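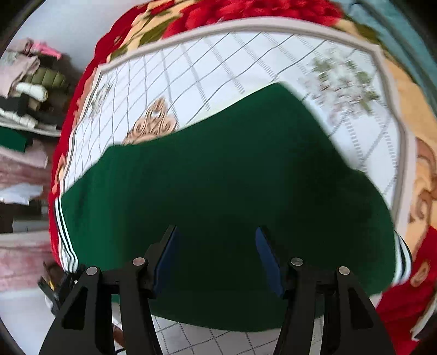 Laundry folding is the household task of reducing clean garments and linens to flat, compact shapes for storage. It follows washing and drying and comes before the items are put into drawers, on shelves or in bags. It can be done on any flat surface large enough to hold the garment at full spread, most often a table, a countertop, an ironing board or a bed. Larger knit pieces, such as a dark green one with white stripes along its sides, are commonly laid out on a bed, where the full width of the cloth can be opened at once. The task needs no tools, though boards and printed mats are sold for it.

Surface

A bed is softer than a table, and the cloth tends to sink a little when pressed. Creases are harder to flatten by hand on a mattress than on a hard top. The advantage is space. A double bed will take a pair of adult pants at full length with room left over for finished piles. The bed is usually made first, or at least covered with a sheet pulled tight. A sheet with a printed grid or check can serve as a guide for lining up hems, although a woven pattern shifts when the sheet is not tucked in.

Knit garments

Sweatshirts, track pants and similar clothes are made from knit fabric, which stretches. When lifted by one corner they hang unevenly, and the edge that was straight on the surface becomes wavy when the piece is set down again. The usual remedy is to smooth from the middle outward with the flat of the hand, then to pull the corners lightly until the side edges lie parallel.

Side stripes are a common feature of sportswear. They may be knitted in, printed, or sewn on as a separate tape. A sewn tape stretches less than the cloth beside it, so the edge can pucker after washing. Stripes also give the person folding a line to follow.
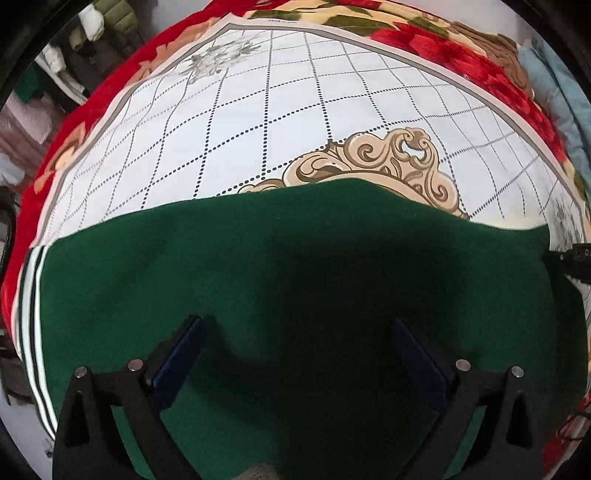
On pants, the stripe generally runs down the outer seam of each leg. When one leg is placed over the other, the two stripes should lie on top of each other along their whole length. If they drift apart toward the ankle, the legs have twisted and the fold is opened and begun again.

Methods

The half fold is the simplest. The garment is doubled along its center line and then doubled again crosswise until it fits the shelf. It leaves a crease down the front of a sweatshirt, which some people dislike.

In the thirds fold, each side is brought in over the middle to make a long strip, and the strip is then folded in 3 from the hem. Sleeves are turned back along the strip before the last folds. The result is thicker than the half fold but stands on edge in a drawer.

Rolling starts from the same strip. It is preferred for travel bags and for clothes that will be worn soon. Heavy fleece does not roll tightly — the roll loosens as soon as it is let go.

Folding aids

The Liltis board is a hinged panel laid under the garment, with side flaps that swing over to make the first two folds. The Pundport mat is a flexible sheet marked with lines for shirts, pants and towels. Neither is suited to very thick items.

Storage

Dark knits pick up lint and are often stacked apart from towels. Folded sportswear keeps its shape better than when hung, as the weight of the fabric can stretch it at the shoulders or waist.

See also: Ironing; Clothes line; Linen closet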